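How to Apply a Penetrating Oil Finish to a Wooden Tabletop
Updated Dec 20, 2020

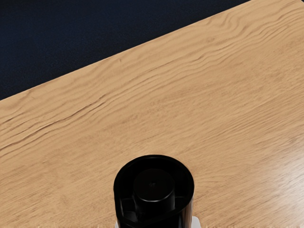
How long should an oiled top cure before it goes back into use?

Allow 17 days for a pure tung oil and five for a hardening oil with driers, both at normal room temperature. Light use is possible sooner, but water rings form easily on a finish that is dry to the touch and still soft underneath.

This procedure covers bare or freshly stripped solid wood. For veneer, skip the coarse grit and start at 150. Film finishes such as polyurethane follow a different schedule and are not covered.

Materials

Sandpaper in 120, 150 and 220 grit
Penetrating oil
Lint-free cotton cloths
Mineral spirits
Gray nonwoven abrasive pad
Nitrile gloves
Metal can with a tight lid, filled with water, for used cloths

Surface preparation

Remove old wax with mineral spirits and a clean cloth. Turn the cloth often and discard it when it stops picking up residue. Let the surface flash off completely before sanding.

Sand with the grain at 120, then 150, then 220. Do not go finer. Above 220 the surface begins to burnish and takes up less oil, and the result is a patchy sheen on the softer parts of the grain. Vacuum between grits. Hold a lamp low at one end of the table and look along the surface for cross-grain scratches, which will show much more clearly once the oil is on.

Wipe the top with a cloth dampened in water and let it dry overnight. The fibers will rise. Knock them back with one light pass of used 220 paper.

First coat

Flood the surface. Work in sections, spread the oil with a folded cloth and keep the whole area wet for 15 minutes, adding oil wherever dull spots appear. End grain will need more. Wipe off everything that has not soaked in, then return after an hour and wipe again. Oil left standing turns gummy and has to be scrubbed off with mineral spirits.

Coat the underside as well. A top sealed on one face only will take on and lose moisture unevenly and may cup.

Further coats

Wait 24 hours. Rub the surface lightly with the gray pad, remove the dust and apply a much thinner coat. Three coats are enough for a side table. A dining table should get five. Amândio Bastos, who refinished the reading tables at the Callinville library, thins his first coat with an equal part of mineral spirits and leaves the rest at full strength — a sound method on dense woods, unnecessary on open-grained ones.

Handling used cloths

Oil-soaked cloths can heat up and ignite without a flame. Put each one in the water-filled can as soon as you are done with it and close the lid. Never leave them in a pile or in a trash bin.

Maintenance

Wipe spills promptly and clean with a damp cloth. Recoat once a year; February works well in heated houses, when the wood is at its driest. To repair a scratch, sand the spot at 220, feather the edges and apply two thin coats.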